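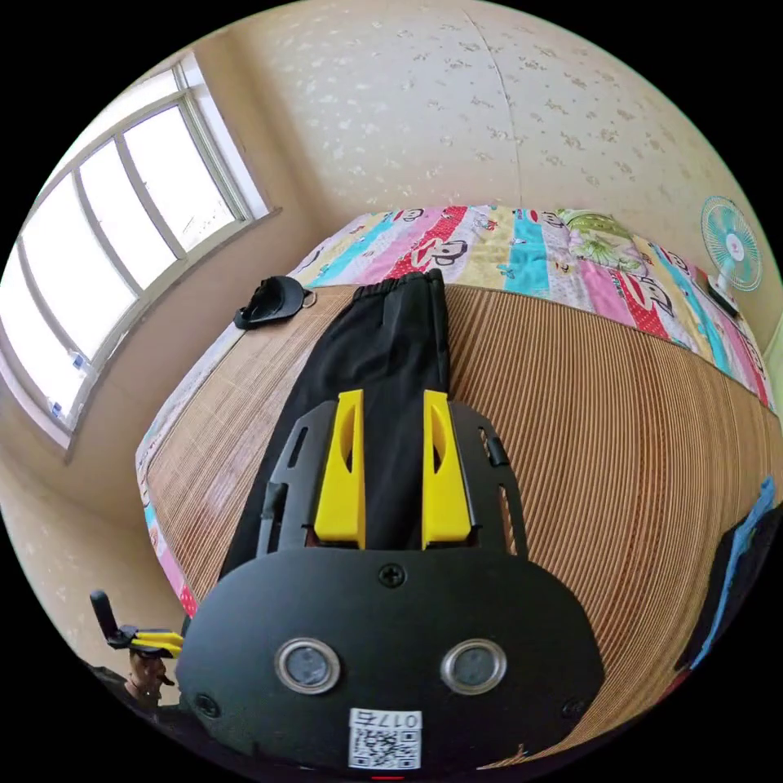 Homa cotton duvet cover, double

I bought this in June to replace a Zukska set that had gone thin. It cost 20 pounds more, and the cotton feels heavier. After 18 washes at 40 the colour has held and the seams are straight. The buttons are small and fiddly – I'd have preferred poppers. It creases badly unless you take it off the line early. Pillowcases are sold separately. Four out of 5 from me, and I'd buy a second one in the sale.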